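Category: Kitchen & Utility > Faucets and sinks > Weak flow / Noise

Ticket 947: Pretberg faucet, weak cold flow and a humming sound
Status: Solved

Hi Trovholm support! First off, I love this faucet. We put the black Pretberg on a square gray sink in our workroom and it looks fantastic, so please read all this as coming from a happy owner with a puzzle. The hot side runs great. The cold side comes out at maybe half the strength, and when I open it all the way there's a low hum, like somebody blowing across a bottle. It did that from the first day. No leaks anywhere. The sink still has its clear plastic on and I'd like to keep it that way until the plumbing is sorted out.

What I've done so far:
- Checked that the shutoff valve under the sink is fully open. It is.
- Took the aerator off, rinsed it, put it back. Slightly better for a minute, then the same.
- Ran hot only, then cold only, then both. The hum is cold only.

Any ideas? I'm glad to take things apart if you tell me which things.

Reply from Trovholm support

Thanks for the nice clear notes, they save us both a lot of time. The aerator is shared by both sides, so if hot runs well through it, look upstream. Please try these in order and write down what you get.

1. Close both shutoff valves. Open the faucet to let the pressure off.
2. Disconnect the cold hose at the valve, point the valve outlet into a bucket, and open the valve slowly. You want a strong, steady stream. If it's weak there, the problem is in the valve or the supply and the faucet is fine.
3. If the stream is strong, look into the end of the hose. There should be a small mesh washer. Take it out and rinse it.
4. Look along the whole hose for a kink or a tight twist, especially just below the mounting nut.

Put a towel down first.

Customer update

OK, this was fun! I got out the bucket and a measuring jug. Through the faucet, cold only, I caught 450 ml in 7 seconds. Straight from the valve the jug was full before I could even look at the clock, so the supply is in great shape. Step 2 passed with flying colors.

Mesh washer next. It had a few crumbs of white stuff in it, plumber's tape I think, from when we did the joints. Rinsed it until I could see light through every hole and put everything back together. Better! The flow picked up a good bit, but the hum stayed.

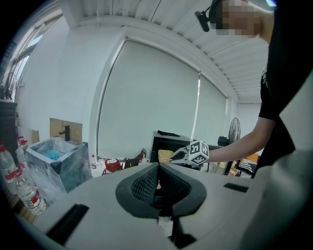 On to step 4, then. I got down on the floor with a flashlight and followed the cold hose up from the valve. It goes up, makes a loop, and then turns hard right behind the drain pipe. I hadn't noticed because the hot hose sits in front of it. Pressing on the bend with my thumb changes the pitch of the hum — you can practically play a tune on it. So I'm pretty sure that's the culprit. Can I straighten it out, or does it need a new hose?

Reply from Trovholm support

Great find, and the thumb test is one we're going to borrow. A hose that has been bent that hard usually keeps a flat spot inside, so straightening it may help for a while and then the noise comes back. We'd replace it. The one you want is the Pudum hose in the shorter length. The longer one has to be looped under a small sink and the loop is what pulls it into a kink.

When you fit it, hand tighten first, then a quarter turn with the wrench. Don't use tape on the hose ends, they seal on the rubber washer and loose tape ends up in the mesh, as you saw. Run the cold with the aerator off for around 2 minutes before you screw it back on.

Customer update

Done, and wow. I picked up the short Pudum hose from Phuthong on the way home and had it in before dinner. It goes straight up with one gentle curve and doesn't touch the drain pipe at all. No hum! Cold is now just as strong as hot, and the water comes out in that lovely smooth column I was hoping for when we picked this faucet.

One more question while I have you. Is it OK to clean the black finish with dish soap, or is there something better? I'd hate to dull it.

Reply from Trovholm support

Dish soap and a soft cloth are perfect. Stay away from vinegar, scouring powder and the rough side of the sponge. Dry it afterward if your water leaves spots. Closing the ticket, but reply to it any time and it will open again.

Last updated: 11/10/2018

Contact Trovholm support | © 2018 Trovholm | Back to top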